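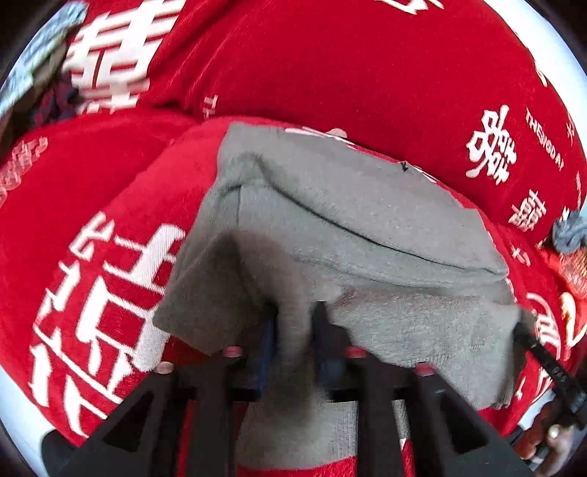 **Figure 1.** Gripping a garment on a printed bedspread (a, first view; b, second view).

Our rules for recording cloth handling follow the Radel checklist, with changes agreed at Flodstead in April. The checklist asks for a plain work surface, but homes seldom offer one. We therefore allow patterned bedding if the garment differs clearly from it in colour, as the gray cloth does from the red fabric with its white characters in Figure 1a. Operators must keep both fingers of the gripper in view during the grasp. Of 209 recordings checked by Cho and Yang, 18 broke this rule and were left out.

A grasp is logged when the fingers hold a fold of cloth. Pressing on the surface is logged separately. In Figure 1b a thick folded strip of the knit stands up beside the fingertip, and we ask annotators to mark the fold and leave the rest of the garment unmarked.

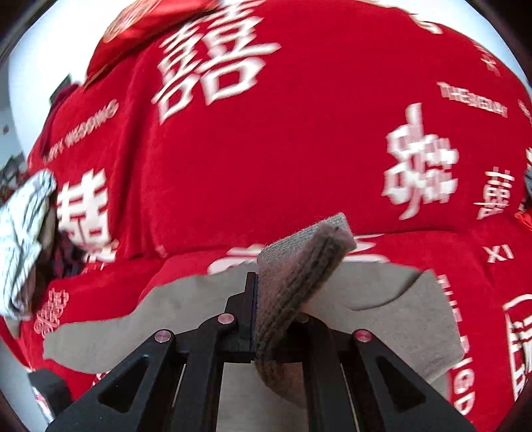

### 3.3 Checking the labels

Each label is read by a second annotator. Disputed labels go to Myung-ja Cho, whose decision is entered in the Mavby log.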